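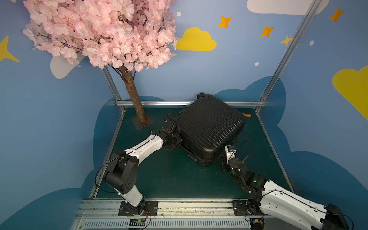 Minutes of the Coordination Meeting on Reception and Housing, Irstead

Month: January
Start: 2:00 p.m.
Place: Meeting room of the Brouwer building, second floor
Chair: Marijke Van Hecke
Minutes: Geert Jacobs
Present: the reception team, the housing desk, the language program, the health post, the municipal liaison for Irstead, two delegates of the residents of Drolside
Excused: the school transport office

1. Opening and approval of the last minutes

The chair opened the meeting and welcomed the two resident delegates, who attend for the first time. Interpretation was provided in Arabic and Tigrinya. The minutes of the previous meeting were approved with one correction: under item 3, the word "refused" must be read as "postponed". The family in question did receive a place later.

2. Arrivals and occupancy

The reception team reported that 232 persons are registered at the Drolside center at this moment. The center was opened for fewer people than this, and the small study room on the ground floor is used for beds again. The team asked that this is written clearly in the minutes, as it was also done last winter and it then lasted until spring.

Over the whole of last year, 741 persons passed through the center. Most of them stayed in the region afterward. The liaison asked if a division by household type can be made. The reception team has these data on paper for the first months and in the computer only after that. They will see what is possible.

Decision: the study room is used for beds until the end of March at the latest. The chair writes to the municipality to confirm this date.

3. Moving on to regular housing

The housing desk explained that 140 residents have a positive decision on their asylum request and are waiting for a house or apartment. Single men wait the longest. There are few small apartments in Irstead, and several landlords ask for a guarantee of three months, which the residents can not pay.

The Prilargate foundation has offered 25 units in the former nurses' residence. The units have a private bathroom and a shared kitchen per floor. The fire inspection still has to take place. There was a long discussion on who will sign the lease. The housing desk prefers that the residents sign themselves, so that they build a rental history. The foundation wants to have one contract with the municipality. Mrs. Van Hecke proposed a contract with the municipality for the first year, with the possibility to change it to individual contracts afterward. The liaison can not agree to this without asking her department.

One of the delegates asked how the units will be divided. The housing desk answered that the date of the positive decision comes first, and medical reasons second. The delegate found that people with a job in Irstead should also be considered. This remark will be taken up in the draft rules.

Action: housing desk sends the draft rules to all members before the next meeting.
Action: liaison asks her department about the contract.

4. Language courses

The evening group is full. The morning group has free places, but many residents work in the morning or have small children. The language program wants to move one teacher from the morning to the evening. Nobody objected. The waiting list will be checked again, as some names on it belong to people who have already left the center.

5. Health post

The health post is open four half days per week. Appointments for the dentist remain difficult. The nurse requested that the center staff does not send residents without a letter, except in urgent cases. Mr. Jacobs will put the procedure in the staff handbook.

6. Questions from the residents

The delegates brought the following points:
- The washing machines in the east wing are out of order. A repair is planned.
- Mail is sometimes given out late, and letters about interviews have a deadline. From now on the mail is given out every working day before noon.
- The last bus to Drolside leaves before the evening course ends. The chair will contact the bus company. Until there is an answer, the course ends fifteen minutes earlier.

7. Any other business

The key list of the Brouwer building is not up to date. Everyone who has a key must report this to Mr. Jacobs.

8. Next meeting

The next meeting is in February, same place, at 2:00 p.m. Items for the agenda can be sent to Mr. Jacobs until one week before.

The meeting was closed at 4:10 p.m.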